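# How does a robot know where to put its hand?

Pick up a cup from the table. Did you think about it? Probably you did not. Your eyes found the cup, your arm went out, your fingers closed, and your brain did all the work so fast that you did not notice.

A robot has no brain like yours. It has motors, wires and a computer, and the computer only does what a program tells it to do. A program is a long list of instructions written by people. In this text we will look at the programs inside a robot with two arms, and we will see how they help both arms to work on one thing together.

## First program: the one that looks

A robot sees with a camera. But a camera does not know what a cup is. It gives the computer a picture made of very small colored squares, called pixels. For the computer, each pixel is only a few numbers. One set of numbers means red, another set means dark blue.

The looking program has to find something useful in these numbers. For example, it can search for a big group of green pixels that are close together. If it finds such a group, it says: "There is a green thing, and its middle is in this place." Engineers call this part of the work **perception**. It is a long word for seeing and understanding what you see.

Perception can go wrong. A shadow can make green look almost black. A pattern on a wall can confuse the program if it has colors similar to the thing we are looking for. Good programs are tested with many different pictures, some bright and some dark, before they are allowed to tell an arm where to go.

There is one more problem. The camera says where the thing is *in the picture*. The arm needs to know where the thing is *in the real world*. These are two different answers!

To connect them, engineers often use a board with black and white squares, like a chessboard. The program knows exactly how big the squares are. When it sees the board, it compares the real size with the size in the picture, and from this it can calculate where the camera is and which way it is turned. This is called **calibration**. If somebody bumps the camera, it must be done again, and this is a little boring, but you can't skip it.

## Second program: the one that makes a plan

Now the computer knows where the thing is. How should the arm get there?

Stretch out your own arm and touch the tip of your nose. Your shoulder turned a little, your elbow turned a lot, and your wrist turned too. A robot arm also has joints, and a motor bends each of them. The planning program must find an angle for every joint, so that the hand arrives in the right place.

Often there is more than one good answer. You can touch your nose with your elbow up or with your elbow down. The program has to choose, and it must also think about what is in the way. An arm that goes straight through a table is a bad plan.

With two arms it gets harder, because each arm can be in the way of the other one. So the planner checks the whole path of both arms before anything moves. It takes many small steps in its imagination. At every step it asks: "Do the arms touch each other now? And now? And now?" If the answer is yes, it throws this plan away and tries a different one.

Sometimes, of course, the arms should come very close, when they hold the same thing from two sides.

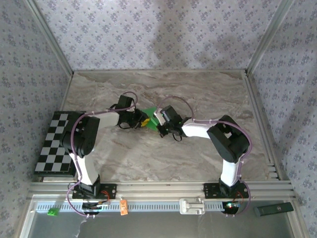
Marin Krasniqi wanted to know why one arm is not enough, when one arm is cheaper and its program is so much shorter. It is a fair question, and for many jobs one arm really is enough. But try to open a jar with one hand. Try to fold a towel or put on a sock. When one hand holds and the other one turns or pulls, you can do things that are very difficult with a single hand.

## Third program: the one that moves

A plan is only a wish until the motors do it. The third program is called the **controller**. It sends small orders to the motors: go to this angle, now to this angle, now stop.

After each order it checks what happened. A motor in a robot joint usually has a sensor that measures how far it has turned. Maybe the controller asked for 70 degrees and the sensor says 68. Then the controller pushes a bit more and checks again. This circle of asking, checking and fixing is named a **control loop**. In our robot the loop runs up to 200 times in one second. You can't even blink so fast.

Do you know how to ride a bicycle? Then you have a control loop too. You lean a little to the left, you feel it, you steer, you feel it again. You never stop correcting, even when the road is straight.

When two grippers hold one thing, the two loops must agree. Imagine that you and a friend carry a long bench. If you walk faster than your friend, the bench pushes or pulls somebody. If you stop and your friend does not, it falls or it hurts. For this reason the two arms use the same clock. Each of them gets its orders at the same moment, and if one arm is late, the other one must wait for it.

## Try it at home

You need a friend, a scarf to cover the eyes, and a sheet of cardboard.

1. Stand face to face and hold the cardboard between you. Each person uses only one hand.
2. One of you is the planner and can see. The other one is the motor and wears the scarf.
3. The planner gives short orders, like "up a little" or "left, slowly, stop."
4. Try to bring the cardboard over a chair and put it down on the floor.

Now do it again, but the planner must say all the orders *before* you start, and then stay quiet. Most people find this much harder. Small mistakes grow, and there is no one to fix them on the way. A robot without a control loop has the same trouble.

## Words to remember

**Perception** – finding out what is around you from pictures and other signals.

**Calibration** – measuring carefully, so that the picture and the real world fit together.

**Planner** – the program that chooses the path.

**Controller** – the program that moves the motors and checks them again and again.

**Gripper** – the hand of a robot. Many grippers have only 2 fingers.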